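# Dralo folding – FAQ

Updated 23 February 2022. Same questions keep landing in my inbox so here are the answers in one place. – Gilang Liew

**What is Dralo?**

A method for learning paper folds with two arms. Imitation learning, with one change: the policy predicts the next crease first, then the motion to get there. Crease prediction is the paper. Motion part is pretty standard.

**How much training data?**

1000 teleoperated folds, all done at Tisstead. Plus 50 held back for checking. No simulation. We tried it, paper in sim behaves like a wet towel.

**Why two arms?**

One arm can fold a sheet in half okay. Anything with a point and a flap, you need one arm holding while the other creases. Otherwise the whole sheet walks across the table.

**What does the policy see?**

Wrist cameras only, one per arm. No overhead camera in the released version. Fingers block a good part of the sheet late in a fold – thats the main reason we predict creases explicitly, the model has to remember where they went.

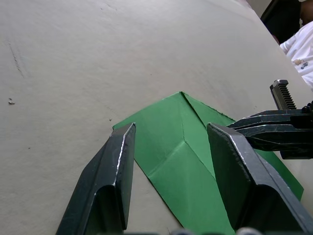
*Wrist view, green sheet partly folded, second gripper at right.*

**Does paper color matter?**

Less than we expected. Bad case is pale paper on the pale table, creases get hard to pick out. Use something with color.

**How well does it work?**

Out of 305 test runs the four-fold sequence finished cleanly in a bit over half. Most failures are at the second fold, when the flap springs back up. Full table is in the Namboodiri branch of the repo, under results.

**Does it recover from a bad crease?**

Sometimes. It will re-press a weak crease. It won't unfold a wrong one, there were no unfolding demos in the set.

**Can I run it on diferent grippers?**

Probably, with new demos. Kornham swapped in softer fingers and had to recollect everything. Flat metal ones crease better anyway.

**When is the data out?**

May, if the cleanup goes okay. Code is up already. Don't use the old checkpoint, it has the left and right cameras swapped.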